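Ask Anyone Who Fixes Computers What They Want Automated

By Tullio Palumbo

Ask anyone who fixes computers for a living which part of the job they would hand to a machine, and they will say screws. Screws are dull, they roll under things, and a machine that drives them all day is easy to imagine and easy to buy. I have never met a repair tech who answered "the processor." People are protective of the processor. They hold their breath over it.

So I have become oddly fond of Jindo, the bench kit that Guvel began offering to refurbishers in February. Guvel could have gone after the screws like everyone else. It went after the socket, the one spot on the board where a person's hand is still supposed to be better than anything with a motor in it. I think that was the right call, and I think the rest of the repair trade should be paying attention.

I spent 17 years taking apart office computers at Bianchini, most of them towers that came back from leases in batches, and I can tell you what a batch feels like. The first few machines get your full care. By the middle of the afternoon you are thinking about dinner. The work hasn't gotten any easier by then, but your hands believe it has.
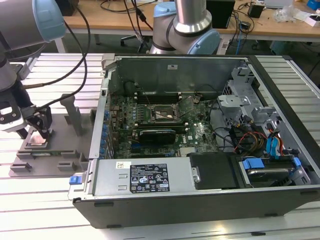

What I like about Jindo is how ordinary its setup is. You lay the tower down, you take off the side panel, and the arms work from above, much as you would if you were leaning over it. There is no glass cabinet and no special carrier that every case has to be bolted into. A small shop could look at this and see its own bench, with its own mess of cables a few feet away. I find that hugely encouraging! So much automation asks you to rebuild the room first, and small shops don't have a second room.

The fixture is the part I would have argued against, and I would have been wrong. My first thought was that a plate with pockets was a step backward, a sort of egg carton for parts. Then I remembered where I used to put processors when the phone rang. On a sheet of paper, on a mouse pad, once on the lid of my lunch. A part that always goes to the same place is a part you can find again, and that's true for a person and twice as true for a gripper.

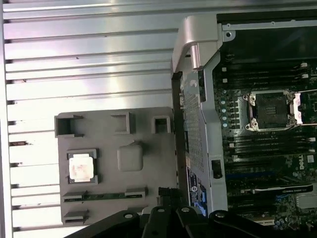 The gripper's view: a processor in its holder on the gray tray, and the empty socket across from it.

Now, the complaints. I've heard them, mostly from people I respect, and the strongest one is speed. Guvel gives a figure of 13 minutes for a full processor swap with its standard routine, and any decent tech can beat that while holding a conversation. Fine. I could beat it too. But I couldn't beat it on the 20th machine of the day with a sore neck, and I certainly couldn't beat it while doing something else across the room, which is how a shop would use the thing. The right comparison is with a tech's whole day, including the coffee, the phone and the customer at the counter who wants to know if his photos are safe.
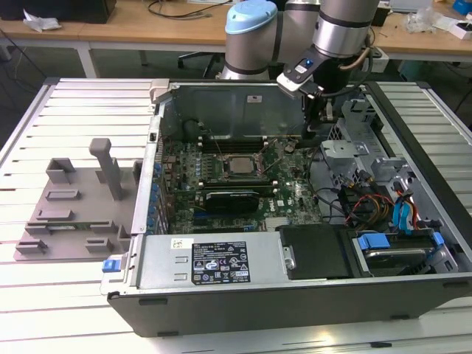 The second complaint is that the cases are all different, and this one I take more seriously. A business workstation is a friendly thing to work on. It opens without a fight, and the parts you need to grab are often blue so that you know to grab them. A home-built machine with a cooler the size of a loaf of bread is another matter, and I wouldn't buy Jindo for those. Guvel doesn't claim otherwise, which I appreciate. Pimesach, the leasing firm that sends out most of the used towers in my area, handles the same 2 models over and over. That is where a kit like this belongs – in the long, boring middle of the trade, where good machines get scrapped because an hour of careful labor costs more than the computer is worth.

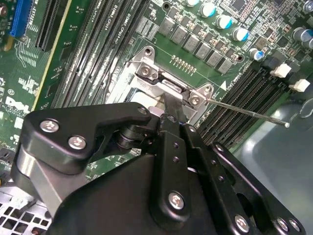
4 min read

And this brings me to the retention lever, a little piece of bent metal that I have hated since I was an apprentice. It takes more force than feels safe, it sits right beside parts you really don't want to hit, and every new tech I trained asked me the same thing the first time: "Is it supposed to push back like that?" It is. You learn the feel of it over months. I am delighted that somebody sat down and took that feel seriously enough to build a routine for it, with metal fingers and a camera up close, instead of leaving it as the step where the machine stops and beeps for a human.

I'd still want a person checking the pins. I'd want Guvel to sell the fixture plates separately, and to publish the drawings so shops can print their own when a new model comes in. And I'd want the price to come down to where a two-person shop can talk about it without laughing. But if I were still at Bianchini I would be clearing off the end of my bench for one, and I'd let it have the afternoons.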